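航天科普互助社区 > 轨道与任务设计 > 问题详情

问题:小型中继卫星进入近圆形绕月轨道后,为何仍须定期进行轨道维持?维持预算应如何估算?

提问者:Bảo Cù
分类:月球轨道 / 推进剂预算
状态:已有 2 条答复

本人所在的学生课题组正在编写一份绕月中继卫星的概念方案,任务代号 Balum,配套地面段软件暂定名为 Zotura。方案现处于初步论证阶段,拟于六月提交校内评审。

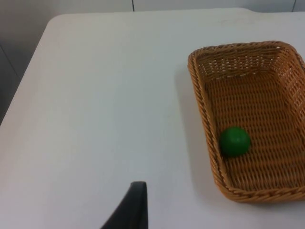
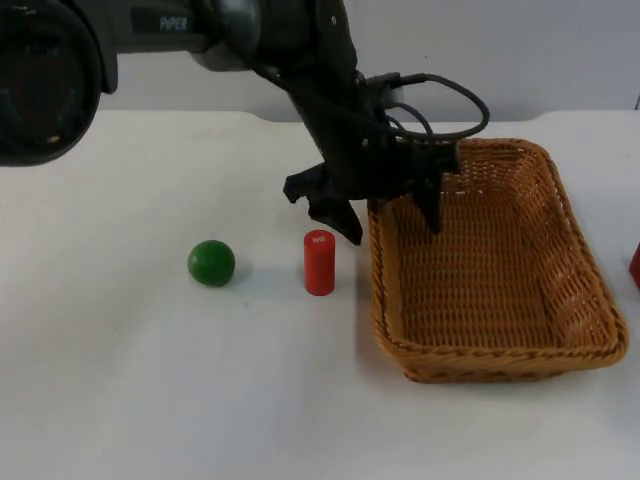
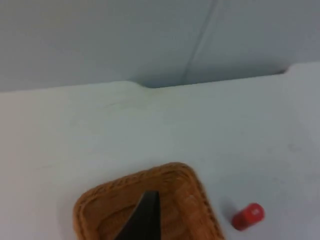 三幅图中均可见白色台面。

Yi-chun Lai 的答复(已被提问者采纳)

首先就题目本身作答。绕月轨道之所以需要维持,主要原因在于月球重力场分布不均匀。月球没有可与地球相比的大气,低轨航天器所受的气动阻力通常可以忽略,许多初学者据此推断轨道一经建立即可长期保持。该推断不成立。月球正面若干大型月海盆地之下存在质量密集区,即通常所称的“质量瘤”。航天器每次飞越上述区域,均受到额外引力作用,其效果逐圈累积,主要表现为偏心率矢量的漂移。

偏心率增大而半长轴基本不变时,近月点高度随之降低,远月点高度随之升高。轨道周期几乎没有变化,平均高度亦无明显变化,因此仅监视周期或平均高度,难以及时发现问题。建议贵组在 Zotura 的告警逻辑中将近月点高度单独列为监视量,并设置不少于两级的门限。

其次,关于轨道高度的影响。重力场高阶项的作用随高度增加而迅速减弱。在较低高度上,质量瘤的影响占主导地位;高度提升以后,地球的第三体引力逐步成为主要摄动源。故“轨道越高越省推进剂”的说法仅在一定范围内适用。对于高倾角、大高度的近圆轨道,地球引力可引起偏心率与倾角的耦合长周期变化,处理不当时,同样可能导致近月点下降直至撞月。

再次,关于倾角的选择。低月球轨道中存在若干倾角,偏心率的长期变化相对缓慢,文献中多称为“冻结轨道”或“准冻结轨道”。若中继任务对覆盖区域的要求允许,应优先在此类倾角附近进行搜索,再回头核对可见弧段。若任务必须覆盖极区,则一般需要接受较高的维持费用,或改用大偏心率冻结轨道,使远月点长时间停留在目标半球上空。两种方案应在同一套假设下进行比较,不宜一个采用完整力模型,另一个仍沿用二体近似。

关于预算的估算方法,建议按以下次序进行。

第一步,确定允许的轨道高度走廊。中继卫星对高度的敏感程度低于测绘卫星,走廊可以适当放宽,但下限必须计入地形高程。以月球平均半径计算得到的高度,与距离当地地表的实际高度并非同一概念,月球背面高地的差异尤其值得注意。

第二步,选用足够阶次的重力场模型进行数值积分,并同时计入地球与太阳的引力以及太阳光压。低轨情形下,仅取低阶项得到的结果往往过于乐观。判断阶次是否足够,可逐步提高阶次并比较近月点的演化曲线,至曲线不再出现工程上有意义的差别为止。

第三步,在不施加控制的条件下外推,记录自标称轨道触及走廊边界所需的时间。该时间即为维持周期的上限。实际安排时应予缩短,为定轨误差、测控弧段冲突以及一次推迟执行留出余地。

第四步,针对每次维持计算所需的速度增量。常用做法是一对切向脉冲,用以修正偏心率矢量,并尽量使半长轴在机动前后保持一致。将各次结果累加,再计入执行误差、姿态控制消耗及寿命末期离轨所需部分,方可得到总预算。

第五步,进行统计分析。入轨误差、推力偏差和点火时刻误差均应作为随机量处理,以较高置信度下的结果作为设计值,不应直接采用标称值。

就推进剂质量而言,速度增量须经齐奥尔科夫斯基公式换算,不可按线性比例简单放大。总速度增量较小时线性近似尚可接受,但贵组若将捕获制动一并纳入同一推进系统,则近似误差将不可忽视。

Bảo Cù 的补充说明

感谢答复。前文未列明参数,现补充如下:标称高度 600 公里,卫星总质量 165 千克,其中含推进剂,干质量尚未冻结。设计寿命 2 年。课题组原先以地球同步轨道的南北位置保持作类比,估算每年的维持量,现认为该类比可能并不恰当。另请教:维持周期若取 168 小时,即每七天安排一次,是否过于频繁?

Yi-chun Lai 的答复(续)

该类比确不恰当。地球同步轨道南北保持所修正的主要是日月引力引起的倾角漂移,而绕月轨道维持所关注的主要是偏心率及近月点高度,两者的摄动来源与控制方向均不相同,数值上没有可借用之处。

600 公里高度已明显高于典型的低月球轨道,重力场高阶项的影响有所减弱,但仍不足以直接略去。在此高度上,168 小时一次的安排很可能较实际需要更为频繁,不过在未给出倾角和高度走廊之前,不能作出肯定结论。过于频繁的维持有两项弊端:其一,单次速度增量过小,可能接近推力器最小冲量,执行误差所占比例上升;其二,每次机动之后均需重新定轨,占用测控资源,并影响中继业务的连续性。建议将 168 小时作为轨道评估的周期,即每七天进行一次定轨与预报,仅在预报触及门限时方安排机动。评估周期与机动周期在方案文本中应分别列出,以免评审时产生误解。

另请注意,165 千克为含推进剂的总质量,代入公式时应作为初始质量,以干质量作为末质量。常见错误是将总质量误作末质量使用,所得推进剂量将偏大。干质量未冻结时,可以速度增量作为控制指标,推进剂质量待后续阶段再行确定。

匿名用户的答复

补充一点个人意见。以前参与过 Nirnton 课题的轨道部分,当时仿真显示轨道十分稳定,后经检查,发现力模型中月球重力场的田谐项没有打开,只保留了带谐项。请先检查软件设置。各类软件的默认选项不同,有的默认中心天体为地球,切换为月球以后,重力场文件不会自动更换。

至于推进剂,多带一些总是稳妥的。冻结轨道可以完全不作维持,选用冻结轨道即可解决全部问题。

评论(2)

Yi-chun Lai:上一条答复中关于检查力模型的提醒应予重视。但“冻结轨道可以完全不作维持”的表述不够准确。冻结条件通常在平均意义下导出,依据的是截断后的重力场模型;入轨误差和光压等因素会使实际轨道偏离冻结点,较长时间内仍可能需要少量修正。“多带一些”亦不能替代余量分析,推进剂质量的增加将挤占中继载荷的质量指标。

Bảo Cù:已核对,田谐项处于打开状态,但重力场阶次取得偏低,正在按第二步所述方法逐级提高后重算。倾角的初步扫描将一并进行。此前有同学提出可参考 Cisternas 方案的轨道参数,因其任务目标为极区成像,高度走廊要求与中继任务不同,课题组决定仅作定性参考,不引用其数值。待重算完成,将在本问题下更新近月点高度的演化结果。

相关问题
月球重力场模型的阶次应如何选取
绕月轨道的食影时长与蓄电池容量估算
偏心率矢量控制与切向双脉冲机动
中继卫星对月面站可见弧段的计算方法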